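Rostitden Narrow Fingertips, Pair
for the Pirau two-finger gripper

Price per pair: 1,614
Price with wrist camera bracket: 1,789
Ships in 6 working days

If you've ever tried to get a robot to pick up a bit of thin wire, you know how it goes. The wide pads that come with most grippers are lovely for boxes and cups, but they tend to push small things around the table until everyone gives up and goes for coffee. We made these fingertips for exactly that kind of job, and we're awfully fond of them!

Each finger has a broad base that tapers up to a narrow tip, so you get a sturdy mount at the bottom and a fine pinch at the top. 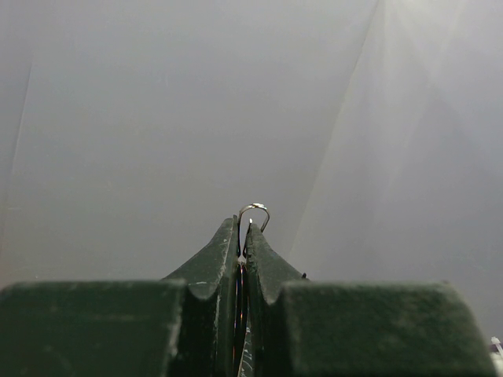

Zodwa Molefe on our bench team ran them side by side with the flat Ziveo pads in September, 80 picks for each set, and she liked the narrow ones best for wire, small rings and hooks (the Ziveo pads are still her choice for anything soft or wide, and we happily sell those too).

A few things to know before you order. The finish does pick up scuffs with use, mostly along the inner edges. Recalibrate your closing position after fitting, and start with a low grip force. If you run the Khúc controller, choose the "fine" profile. Not sure which set suits your arm? Write to us and tell us what you're picking up, we love hearing about it.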